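Purnmont Evaluation Project: Progress Report
Submitted February 1, 2025
Prepared by Olaia Arroyo for Miloslav Sokol

Purpose

The grant pays for a six-month review of the Odine two-arm bench kit, sold by Benedetti, as a possible purchase for the Purnmont training labs. This report covers setup and the first block of trials.

1. Setup

The kit was assembled by two staff members using the printed manual. The manual is clear on mounting the arms and thin on wiring. We asked Benedetti for a better cable diagram and received one 12 days later. Calibration takes 30 minutes per arm and has to be repeated when a gripper is changed.

2. Brick trials

The first task set uses small building bricks on a marble-patterned surface. Operators drive both arms and practice picking up bricks that lie flat, stand on end or sit in a stack. We planned 100 recorded runs and have completed all of them. Bricks standing on end are the hardest to grip cleanly, and new operators tend to come in too low.
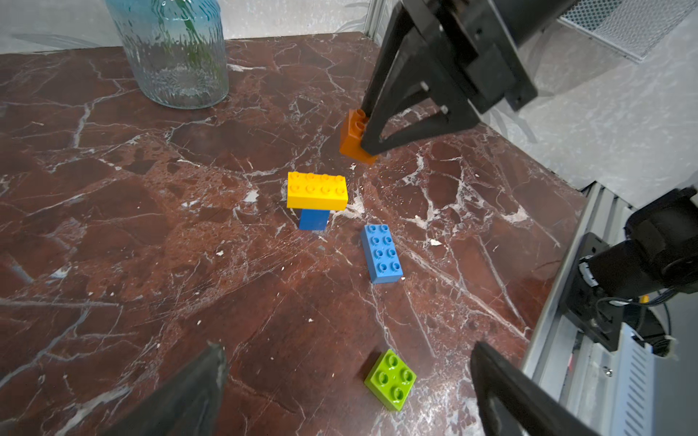

3. Software

Jino, the control package that comes with the kit, was updated once during the period. The update fixed the slow startup but reset our saved arm positions, and we lost an afternoon putting them back. We now export the settings before any update. Logging works well and the files open in our own tools without conversion.

4. Layout of the cell

Both arms are mounted on the front rail and reach in toward the back wall. Each has a camera at the wrist. We kept the supplier's layout for the first block so that our results can be compared with the demo unit.

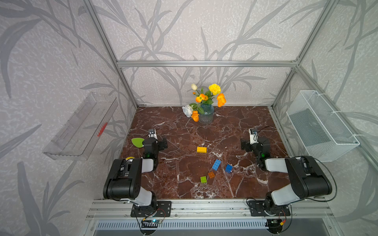
For the second block we want to try wider spacing between the bases, with the same operators and the same bricks. Benedetti says the rail allows this without new parts.

5. Budget and next steps

Spending is within plan. The only extra cost was a spare set of gripper fingers. We request approval to extend the kit rental through June. A price for the full purchase has been requested and will be forwarded when it comes in.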